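County furniture exchange to move into former Cinden store

Skadwood - The Skadwood Furniture Exchange will leave its rented unit on Pacheco Street and reopen in the former Cinden department store on July 15, 2019, the group said in a notice to members.

The exchange takes in used household furniture and passes it on at low cost to people setting up a home. It handled 289 pieces in the last year, most of them sofas, beds and dining tables. The Pacheco Street unit has no loading dock, and large items have had to come in through the front door.

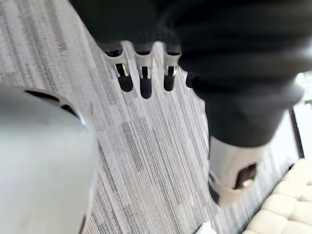
The new site has a dock at the rear and a freight elevator to the second floor. The lease was signed in February and runs for 11 years. Rent will be higher than at the old unit, but the landlord has agreed to pay for the roof repairs and for new lighting in the stairwell.

Leonilde Peixoto, who manages the exchange, said the extra floor space would let the group keep sets together. At present a table may be stored in one room and its chairs in another, and buyers sometimes leave with only part of what they wanted.

"People call and ask if we have the matching armchair, and we have to go and look," Peixoto said. "Sometimes we find it a week after they bought something else."

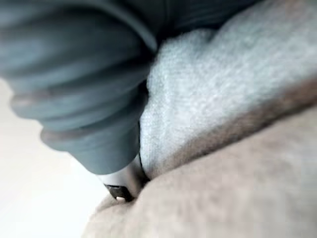 Close view of a ribbed surface in dark slate gray.

Opening hours will change with the move. The exchange will open at 10 a.m. and close at 6 p.m., an hour later than now. Drop-offs will be taken at the rear dock until 4 p.m. Donors with large items are asked to book a pickup by phone. The pickup fee stays the same for addresses inside town limits and goes up slightly for those outside.

Mattresses will still be refused unless they are in sealed packaging. Leather furniture, which the exchange stopped taking when space ran short, will be accepted again. Cracked or split leather will be turned away at the door, along with recliners that don't close.

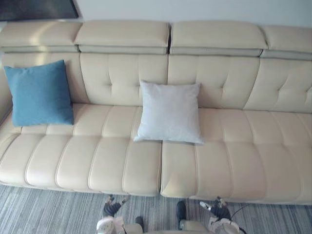
Américo Moreira, who runs an upholstery shop across from the new site, has agreed to give 2 free evening classes on basic care and repair. The first covers cleaning and small tears, the second loose covers and cushions. Places are limited and can be reserved at the front desk.

Moreira said most of the sofas he is asked to recover don't need it. Owners are often tired of the color, he said, and a few new cushions cost far less than a full job. Pale leather is the easiest to work with, and a woven cushion in a muted blue-green, like the square one shown against the cream sofa, is the kind of change he suggests first. He also tells people to measure before they buy a cushion, as deep ones take up more of the seat than expected.
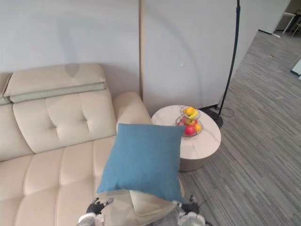
Parking at the Cinden building is still being worked out. The lot behind the store is shared with two other tenants, and spaces near the dock will be kept clear for deliveries. Buyers picking up cushions and other small goods, such as the teal-blue cushion pictured, can use the short-stay spaces at the front. The Pacheco Street unit will stay open for collections of items already paid for until the end of the month.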